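3. Preparing the Work Table

Before you unpack the Omow hobby lamp kit, please prepare the table and the power supply. The kit works with 110 volts only.

1. Choose a table that does not move when you lean on it. Tighten the legs if necessary.

2. Clean the surface with a dry cloth. Do not use oil or wax, the rubber feet of the lamp will slip.

3. Keep the wall outlet within reach of your hand. You must be able to pull the plug quickly.

4. Leave the lamp switched off until step 9.

Note: Small parts are easily lost on carpet. If your room has carpet, put an old sheet under the table. 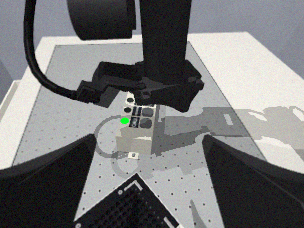 Fig. 5. Top face of a block, with slots and square buttons

5. Open the bag marked Hamix and put the screws in a cup. The long screws are for the base and the short ones are for the shade - please do not mix them.

6. Attach the base with your fingers first, then use the screwdriver.

Caution: Do not tighten the screws with an electric tool. The thread of the base can be damaged and the warranty does not cover this.

7. Lead the lamp cord behind the table. It must not hang where a child can pull it.

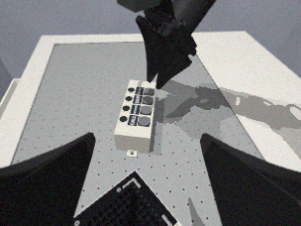 Fig. 6. Perforated board on a white table

8. Insert the bulb and turn it gently until it stops.

9. Connect the plug, switch on, and wait 5 minutes. If you notice a smell or a humming sound, pull the plug and write to Onyshchenko customer service.

Next section: 4. Adjusting the Shade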